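Wednesday again, which means I get to explain to Viktória why our success rate went down after I improved the policy.

The short version of the method: we stopped asking the network for the next arm position and had it predict a chunk of 11 at once, then replan halfway through the chunk. Everybody does some flavor of this. Ours differs in when it replans — if the wrist view and the fixed view disagree about where the object is, it throws the rest of the chunk away and thinks again. We trained on 2063 demonstrations, most of them by Naledi, who has better hands than I do and says so.
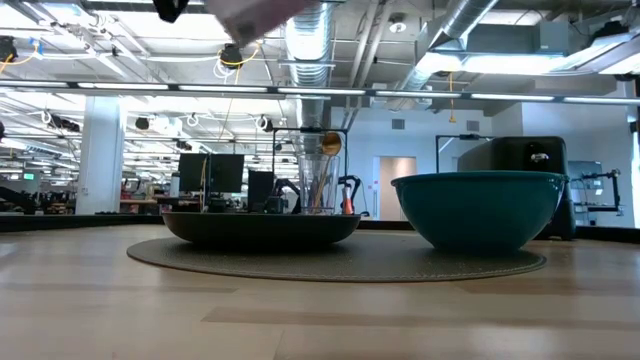 Two bowls, one cup of wooden utensils, and the gripper on top of it all.

Clear plastic is the part I keep losing sleep over. The fixed view looks straight through a cup and happily reports whatever is behind it, so the two views disagree nearly all the time and the arm replans itself into a kind of nervous dither. In the first 117 trials it was very safe and got almost nothing done. I've had managers like that.

Paper has its own problem. Squeeze too softly and it slides, squeeze too hard and you own a slightly different shape.
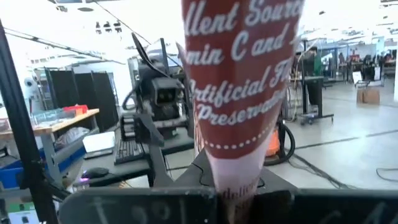 So the disagreement threshold now depends on how far the fingers are closed. Once something is held, the wrist view gets the bigger vote. Ruan thinks this is a hack, and Ruan is right, but it's a hack with 2 parameters and I can live with 2. The ablation without it is running tonight on Vultberg, our slowest machine, so ask me in November.

Contact: use the form on the About page | © Anas Kabbaj | Back to top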